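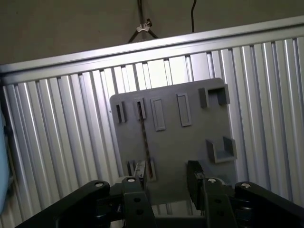 Opening slide - fixtures. The first number I want on the table is the one most capital requests leave out, the cost of everything that holds a part. In the Nirdale cell we budgeted the arm, the gripper and the controller in detail, and put fixtures under "misc." A plate like the one on the slide has slot holders, rectangular frames and U-shaped holders, and every one of them is a design decision with hours behind it. The thin striped rod has a slot to stand in. Someone had to draw that slot. Pause for questions on fixture hours; Arif Biswas has the breakdown.

Next slide, budget lines. Go slowly, people will be copying these down.

Arm and controller: quoted, fixed price, 90 days from order.
Gripper and fingers: quoted. Add one spare set of fingers.
Fixture plates: not quoted. We now carry 12 percent of the cell price for the first year.
Integration labor: some 37 days, split between Ciletus and our own people.
Training: separate line. Do not let purchasing fold it into integration. 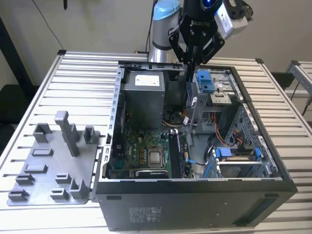 Product variety drives the next line. Desktop towers are a hard case for planning because a drive cage, a memory module and a bundle of cables each ask for a different approach path. Price the cell against the worst unit you intend to run. Ruan Mthembu's first estimate used one tower model and had to be redone when Nseir sent its mix.

Mention the table. Slotted aluminum costs more up front than a flat top, but fixtures can be moved without drilling. Prakthorpe bought flat tops and is replacing them in December.

Skip if short on time: lease versus purchase. We bought. The lease excluded wear on the fingers and capped running hours at a level we would have passed on two shifts.

Last slide, approvals. Thilini Saha signs for equipment, Farzana Pramanik for labor. Send both forms together. Figures are as of 08/10/2025, and the finger prices have to be requoted before anyone orders.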